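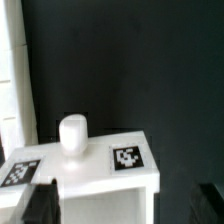
Design for Small Storage
Handout 2: Drawers, tops and compartments
Course tutor: Henk Van Acker, Uvelen workshop

Read this before the practical session. Bring your own ruler and pencil. Bench tools are provided, but the good callipers go quickly.

1. Terms used in this unit

Carcass: the fixed outer body of a cabinet, including its sides, back and base.
Tray: the moving part of a drawer, open at the top.
Front: the outward-facing panel of the tray. It may be a separate piece or part of the tray itself.
Pull: whatever the hand takes hold of. A knob, a bar or a cut-out are all pulls.
Recess: an open space under a top or shelf, with no door or drawer in it.
Clearance: the gap between the tray and the carcass.

In your notes, please keep "box" for anything open at the top that doesn't slide. Last year's reports mixed up box, tray and bin, and several were hard to mark.

2. How a drawer is used

A drawer is only useful as far as it opens. If the tray comes out by half its length, the back half has to be reached blind, and small items end up there and stay there. A tray that projects well past the front of the cabinet can be filled from straight above, but its weight then hangs forward. On a light cabinet this matters. Check that yours doesn't tip with the tray open and loaded.

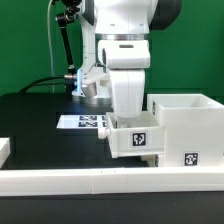

Thick walls make a tray stiff and easy to print, and they also take away room inside. On a tray 35 mm deep front to back, the difference between thin and thick walls can decide whether an item lies flat or has to stand on end. Measure the inside and the outside and write both down.

A round knob can be gripped from any side. It does stick out, so allow for it when you decide how close the cabinet will stand to its neighbour.

3. Flat tops

A flat top will be used as a shelf whether you meant it or not. Glossy surfaces wipe clean but let light objects slide. A raised rim helps, and so does a matt finish. Tall, narrow objects should be kept away from the edge.

4. Laying out the table

Leave a clear strip between groups of containers so that a hand can come down between them without knocking anything. White pieces on a dark top are easy to tell from the surface and hard to tell from one another, so label your drawing before you start. 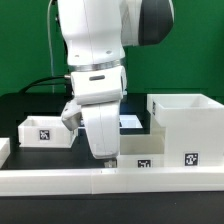

Fig. 3. White box to the left, white containers to the right, on a black tabletop.

5. Task

Draw a cabinet with one drawer and one open compartment, in plan and from the front. The drawer should hold 16 small items in a single layer. Mark the clearance on both sides of the tray and show it fully open with a dashed line.

Hand in by the end of September. Keep your drawing for Handout 3, which deals with stacking.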